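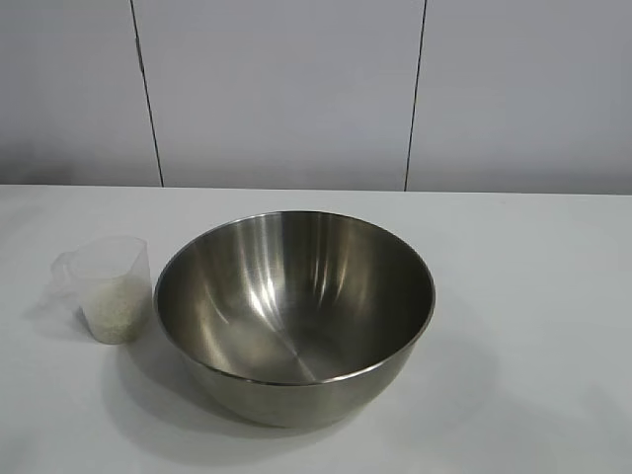
Mixing bowl and measuring cup.

Hosting & Small Gatherings -- Session 4 handout
13 March 2022 -- by Tiburcio Espinoza

Food for an outdoor group, part 2. Quantities, timing, the table. Bring your sheet from session 3, we use the guest list again.

1. Left over from last time

Invitations: say the end time. Most of you left it off. "From 2" means people arrive at 3:30 hungry and stay till dark. Write "2 to 6, food at 3".

Rain plan goes in the invitation too, one line. Not a text on the morning.

2. Quantities

Work from heads, not from recipes. Drinks first, then filling things, then the nice things.

Drinks: 500 ml of water per person for the first two hours, more if hot. Juice and soda on top of that. Ice always runs out before anything else.

Salads: 100 g per person per salad when there are three or more salads. One salad only, double it.

Bread -- people eat less than you think outdoors, except children, who eat only bread.

Worked case, the Faltcombe family reunion (Braulio Varela's, he let us use his numbers). Budget was 2,625 for the whole thing incl. the shelter and chairs. Food part came to 670. He spent nearly half of that on meat and took a lot of it home. Desserts gone in minutes. Discuss: what would you move?

My own answer, fewer kinds of meat, two more trays of something sweet, and a real breakfast for whoever sets up.

3. Timing

Day before: chop, boil, marinate, freeze the water bottles. Dressings in jars, keep seperate from the leaves.
Morning: sandwiches, fruit that doesn't brown. Load the car backwards, so tablecloth and trash bags last in, first out.
On site: shade first. Then drinks out, then everyone stops asking you questions.
Cold food stays in the cooler until people are standing there with plates. Mayonnaise things especially. Two hours out at most, one if it's a really hot day, then it goes, even if it looks fine.

Rigoberto Barrera asked about doing it all the same day. Possible for six people. Not for twenty.

4. The table

Plates at the start, forks and napkins at the END of the line. People can't carry them while serving.
Pull the table away from the wall or tree, both sides open, line moves twice as fast.
Drinks on a different table, well away. Same for dessert if you have the space.
Label anything with nuts, shellfish, pork, egg. Masking tape and a marker is enough. Nattawut Thongsuk's folded cards from session 2 were lovely but they blew off, so tape those down.
Wind: clips on the cloth, or stones in the hem corners.

5. Borrowing and sharing dishes

Potluck rule -- ask for a category, never "bring something". Give each household a category and a number to feed.
Name on the bottom of every dish. Serving spoon comes with the dish.
Keep a list of who brought what so the thank-you messages make sense.

For next session: plan a menu for 14 people, two of them vegetarian, one toddler, no grill allowed. One page, handwritten is ok. Include a shopping list and a time plan starting the evening before. Primo Parisi's group presents first, then whoever is ready. We will do leftovers and clean-up after teh break.

Last updated: 13 March

Related handouts
Session 2 -- Place cards, seating and the guest nobody knows
Session 3 -- Picking a spot: Selness lakeside and Jara gardens compared
Session 5 -- Leftovers, clean-up and getting the deposit back
Packing list for a picnic with small children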